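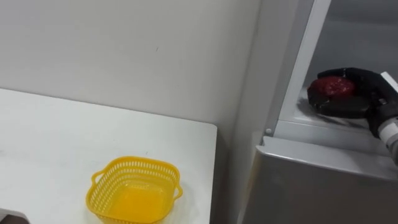
Chapter 14
Choosing a Kitchen Helper: The Sendeser Kit

Most of us, when we buy a large machine for the home, begin by reading the price and end by wishing we had read everything else, and I would like this chapter to spare you a little of that. The Sendeser is sold by Grullstead as a kit for fetching and putting away, and its brochure is full of rather grand promises. I find it kinder to the buyer — and to the machine — to start with something small. Take a round red thing on a fridge shelf, with black fingers over the top of it and cupped beneath, and an empty yellow basket on a table near by. Everything you need to ask a salesman is in there somewhere. How firmly does the hand hold? How well does it manage beside a shelf edge? And how far can it reach without bumping the fridge?

Marcelle Charpentier, who kindly lent me her trial notes, kept the kit for 18 weeks, and we shall come back to her pages often. Her first advice was to measure your kitchen before you telephone anyone, and I can only agree with her, having done it the other way round myself.

We shall look first at the hand, then at the service plan, which comes in 2 forms and caused me more head-scratching than all the rest put together. Section 14.1 begins with grip, so please have the Grullstead price list beside you, and perhaps a cup of tea as well.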